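Polypropylene living hinge cracking at the ends, advice wanted
Forum index > Plastics and Molding > Part design

tobel_k
Joined: November
Posts: 49

I'm designing a small storage box with an attached lid, molded in one piece. Homopolymer PP, single gate in the base, so the flow front has to cross the hinge to fill the lid. Hinge land is 0.25 mm thick and 1.5 mm long, with a shallow relief on the inside so the web can fold without stretching.

First shots looked fine. When we put them on the cycle rig, the hinge started to tear at both ends, always from the outside corner inward. The worst part let go at 170 cycles. The best one reached 3165. I expected far more from PP and I don't understand the spread. Same tool, same lot of resin, same press.

Melt temp is 225 C, mold is at 40 C. Anything obvious?

marrow_gate
Posts: 3165

How long after molding was each part first flexed? A PP hinge should be folded through its full travel a couple of times while it still holds heat from the tool. That draws the web and lines up the chains across the fold. If some of your parts were flexed at the press and others sat in a carton overnight, you have two different populations on your rig.

Also, 0.25 is thin for a lid fed through the hinge. Check for hesitation. If the melt stalls at the web while the base packs out, it freezes partly and then breaks through, and you get a weak, layered web.

tobel_k

Mixed, I'm afraid. The operator flexed some of them. I have no record of which.

D_Ostrava

Then the numbers you have can't be used. Mold 20 more, flex every one at the press, number them in shot order and run the test again before you touch the steel.

I don't agree that 0.25 is too thin, by the way. I have run 0.25 in PP for years with no trouble. Past 0.4 the hinge gets stiff, and the outer skin yields every time you fold it.

marrow_gate

I didn't say it can't be done. I said it is thin with one gate on the far side. Put two gates in the base, both the same distance from the hinge line, and I would leave the thickness alone. Flow length decides this as much as web thickness does.

hjalmar22

What do the ends of the hinge look like? Tearing from the corner inward is nearly always a sharp corner. The web should run out into a radius, 0.5 mm at least. If the toolmaker left a square end where the shutoff meets the land, you have a notch, and flexing the parts warm will only delay the tear.

tobel_k

Checked under the loupe. The left end has a radius, the right end is close to square. The tears start at both ends but the right one goes first in most parts. I'll ask for the right side to be opened up.

Irja Seppälä
Moderator

Moving this from General to Part design.

A few points from my own notes. Keep the weld line off the hinge. With two gates the fronts meet somewhere, and if they meet in the web you have traded one fault for a worse one. Run a short shot series to see where they meet. Raise the mold temperature to 55 or 60 C on the hinge side if your cooling layout allows it. Colorant matters too. Some pigments nucleate PP and change shrinkage enough to pull the lid out of line with the base. Run the test in the production color, with the masterbatch at the production letdown.

D_Ostrava

Agree on pigment. We had a blue from Firuvell that moved the lid 0.3 mm against natural. Same tool, same settings. The latch stopped engaging.

klipp

Does it have to be a living hinge? Two molded pieces and a pin or snap hinge cost you a second cavity and an assembly step, but you can use almost any resin and there is no web to crack. On a box that gets opened several times a day I would look at that first.

marrow_gate

It adds handling on every part, for as long as the part runs. Fixing a radius is a morning's work in the tool room.

klipp

If the radius is the whole problem. He also has one gate, a cold mold and no flex record.

tobel_k

The customer wants one piece, so the hinge stays. They also want the lid to open fully and lie flat behind the base.

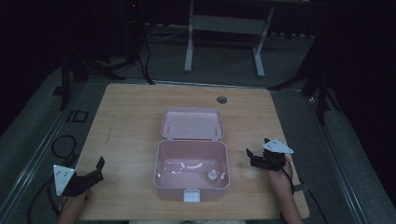 Pink box, lid folded right back. Shallow lid, deeper base, latch tab on the front rim.

hjalmar22

Proportions look sensible. If yours has to lie flat like that, put the hinge line at the parting plane and check that the two rims clear each other through the full swing. At 180 degrees the web should carry no load. If the lid sits higher than the base on the bench, its weight hangs on the hinge.

D_Ostrava

And radius the inside corners of the tub generously. It helps flow and it helps release. Draft of one degree per side is enough on a polished core.

tobel_k

Will do. Plan so far: open the right-hand end of the web to 0.5 mm, mold at 55 C on the hinge side, flex all parts at the press, number them, production color. The second gate waits for the short shots.

marrow_gate

Change the radius by itself first. Otherwise you won't know which one did it.

tobel_k

Fair. Radius first, with the parts flexed and numbered, everything else as it was. I'll post the cycle counts here when the steel is back.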